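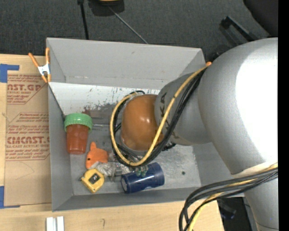

Tue 7 January. Rainfall total for December came out at 69 mm on the garden gauge, which is low for Stollbridge, and the water butt still overflowed twice. I spent the first hour after breakfast reconciling the two facts and got as far as the downpipe. The roof area feeding it is larger than the figure I had been using, as I had left out the lean-to. For the spring I want a second store, open at the top, grey, of the same plain sort as the big bin beside the light wooden table, with a lid made separately. A closed butt is tidier but cannot be scrubbed out without taking it off its stand, and last year's had a finger's depth of silt in it by August.

Gauge read at 0900: 6 mm, all of it overnight. Minimum temperature 2.1, maximum yesterday 7.4. Wind south-westerly, moderate. Barometer falling slowly since Sunday evening and still falling at the time of writing. The funnel had a leaf in it. I have noted the reading as suspect but not corrected it, as a leaf of that size would hold back a few drops at most.

Clyde Quintanilla sent his December sheet by post again. His total is 74 mm, from a gauge less than a mile off and slightly uphill. We have differed by this sort of margin every winter since he moved his gauge away from the hedge, so I take it that the hedge had been sheltering his and that something is still sheltering mine. The likely candidate is next door's fence, which was raised by a panel's height in the autumn. The rule is that an obstruction should stand at least twice its own height away from the gauge. Measured this morning with the long tape, the fence is 3.4 m off and 1.8 m high, so it fails, though not by much. The shed passes. The pear tree passes in winter and I have never settled what to do about it in summer.

Options are to move the gauge 0.5 m towards the path, or leave it and apply a correction. I dislike corrections. Moving it breaks the run, but the fence has broken the run already. I will move it at the end of the month so that January is at least consistent with itself, and run the old copper gauge at the present position until Easter as a check. The copper gauge needs its rim trued. It was dropped.

Wrote back to Clyde with the fence measurements and asked for the height of his rim above the grass. His sheet says 30 cm, but it has said that since he started and the turf round there has been relaid.

Late morning on the downpipe. The joint below the gutter outlet weeps at the back where it can't be seen from the path. Took the section off, cleaned the old sealant out of the socket with a chisel and refitted it dry to check the fall. The bracket had pulled out of the mortar - the plug came away in my hand with the screw still in it. Drilled into the brick this time. The diverter is a Dakia one and its rubber collar has gone hard. Replacement collar ordered. The old one is back on for now with a jubilee clip over it and will probably do until the end of the week.

Capacity worked out at the kitchen table. Roof plan area including lean-to, 41 square metres. At 6 mm that gives 246 litres before losses, say 200 after. The butt holds 210 and was a third full last night, which accounts for the overflow without any need to blame the diverter. A 1,000 litre store would take a wet week in winter, but I have nowhere to put one where the ground would bear it. Full, that is a tonne plus the container. The slab behind the shed was laid on hardcore of unknown depth by whoever had the house before us, and it has a crack across one corner. Two smaller vessels linked at the base would spread the load, and the link could be ordinary hose.

Jamie Fothergill rang after lunch about the village records. He has been through the parish box and found a rainfall book for the years before the reservoir, kept at the old vicarage and in inches. It has 1,471 daily entries, which he has counted twice, and a gap of most of one winter with no note against it. He wants to know whether the gap can be filled from Medina, the farm down the lane, where there was a gauge at the time. I told him it could be estimated but should not be filled. He was going to type the whole thing up in one column. Asked him to keep the original figures beside the conversion, and to enter a trace as a trace and not as zero. He will bring the book over when the lane is passable.

Walked to the ford at three. Water over the second mark on the post but not the third. Brown, with sticks. The ditch on the north side is blocked again at the culvert and is running across the road.

To do: rim of copper gauge. Collar. Lid for the new store - exterior ply, two coats, batten underneath. Look out the spirit level. Ask about hardcore.

Barometer at 2100: 991, falling.

Filed under: Weather diary, Garden
2 comments | 6 shares

More recent entries
Year-end totals and a missing day
Replacing the screen thermometer
Coririco seed potatoes, second attempt
The hedge question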